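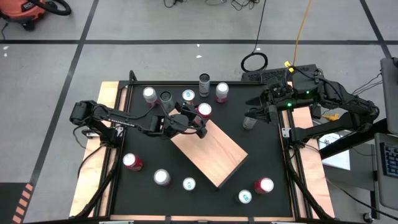
Sombatkul Records to reissue Ballano's debut album Lalta on double vinyl

For immediate release

Sombatkul Records will reissue Lalta, the first full-length album by rapper and producer Ballano, in March. The new edition runs to 68 minutes over two LPs and has been remastered from the original stereo mixdowns. It includes five instrumentals that were left off the first pressing for length.

The first pressing put the full album on a single disc. Side lengths ran past what the lathe could carry at normal level, and the cut was made quiet, with the low end summed to mono well above the usual point. The reissue spreads the same programme over four sides. Bass below the crossover is still centred, but the kick and sub parts on the opening tracks are now cut at the level of the mixdowns.

Remastering was carried out by Reynaldo Lacson at Tetov Mastering. The mixdowns were transferred flat, and no limiting was applied to the vinyl master. A separate digital master was prepared with light limiting and will be supplied to download and streaming services on the same day. Two vocal dropouts on the second verse of the title track were repaired using an alternate take from the same session. No other performances have been changed, edited or re-recorded.

Sample clearances have been renewed for every track. One interlude, built on a loop whose owner could not be traced, has been replayed by session musicians in the original key and tempo. Its running time is unchanged – the track order is the same as on the first pressing, with the instrumentals grouped on side four.

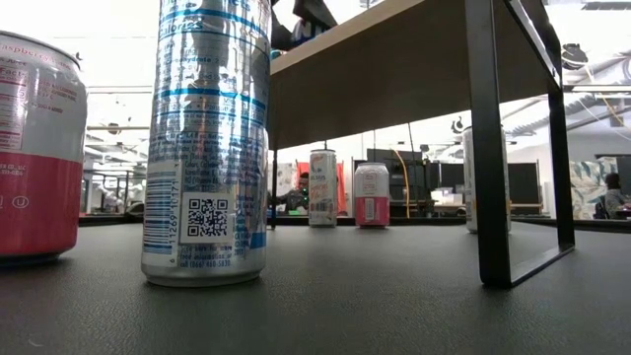

Nuanchan Suksawat said the instrumentals had been requested by DJs ever since the album first came out, and that the label had held back a reissue until the mixdowns could be found in full. The copies in circulation online, she said, were taken from a worn promotional disc and ran slightly fast.

The pressing is limited to 512 hand-numbered copies on black vinyl, in a gatefold sleeve with printed lyrics and revised credits. Apinya Intarasuk, whose backing vocals were uncredited on the first pressing, is now listed on all the tracks she sings on. The digital edition is not limited.

Pre-orders open at 9 am on the label's website and at participating record stores. Orders are capped at two copies per customer. Review copies will be sent as downloads, in WAV or FLAC format.

Media enquiries and interview requests: Montri Yensuk, Sombatkul Records press office.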